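Print this page | E-mail this article

Review: Broton hand-held gripper set
29 July 2018

Our packing shop bought the Broton set in the spring to teach our sorting arm by hand. The price was $590 for the pair, cables included. Four of us have used it on most shifts. 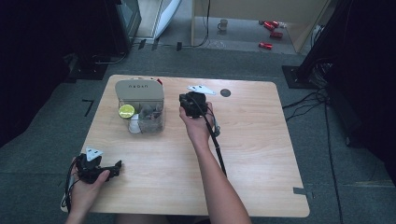 Sorting mixed small parts used to be the job new hires got first. Now they spend that time holding the grippers and showing the arm how it should go. A clear bin with a hinged lid, full of odds and ends, is enough to work from. The cable runs back along the forearm and you notice it — a wireless version would be welcome. My wrist was sore after 59 picks.

Hours have not been cut here, but the job is different. There is less lifting and more repeating. Management should say early what happens to the old stations. Ours waited until people asked.

Good tool, fair price, short manual.

Comments (3)

packline2: Same sore wrist. Switching hands helps.

Rutach user: We paid more for ours and the cables are no better.

dockside: Did anyone's pay change with the new duties? Ours goes up in August.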